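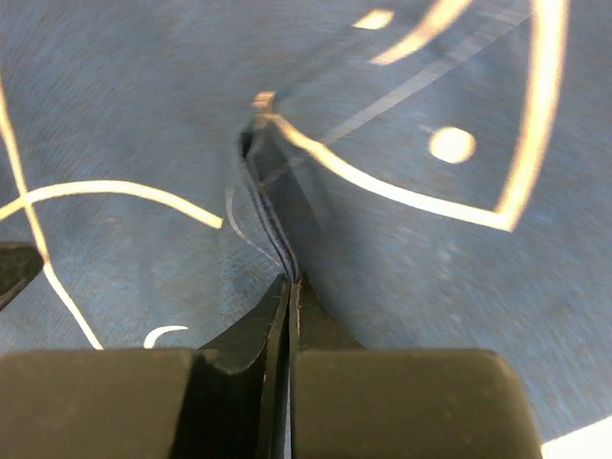
Stoffserviette Branoleck, dunkelblau, mit Fisch

Artikel 1264 · Lieferung im Satz zu 10 Stück

Die Branoleck ist eine Serviette für Leute, die beim Essen gern angesprochen werden. Auf dunkelblauem Grund steht in Creme »Happy moments«, darunter kleiner »good mood«. Gegen den Text haben wir intern Einwände erhoben. Er verkauft sich trotzdem, und zwar besser als alles Unbedruckte im Sortiment.

Der Stoff fühlt sich weich an, fast filzig, und lässt sich zu schmalen Falten legen. Wer Schwäne falten möchte, darf das tun. Der Fisch sieht dann allerdings etwas mitgenommen aus.

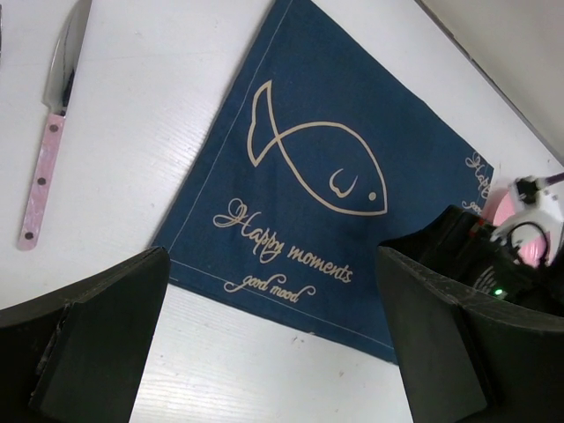 Sastex Tischwäsche – Abteilung Gedeckter Tisch

Der Fisch kommt mit einer einzigen geschwungenen Linie aus, die sich am Schwanz selbst kreuzt, dazu Kieme und Auge. Mehr Fisch braucht eine Serviette nicht. Parallel zur Kante läuft eine feine helle Ziernaht. Auf einer weißen Tischplatte kommt das Blau gut zur Geltung, Messer mit rosa marmoriertem Griff vertragen sich damit erstaunlich friedlich.

Pflege: bei 40 Grad waschen, auf links bügeln. Rotwein verzeiht das Dunkelblau, Mayonnaise nicht.

Passend dazu: Tischläufer Norcombe (ohne Sprüche) und Brotkorb Munteanu.

Lagerbestand: fast 400 Sätze. Nachlieferung im April. Pro Haushalt geben wir höchstens 2 Sätze ab, Gastronomie bitte über das Anfrageformular.

Stand: Februar 2026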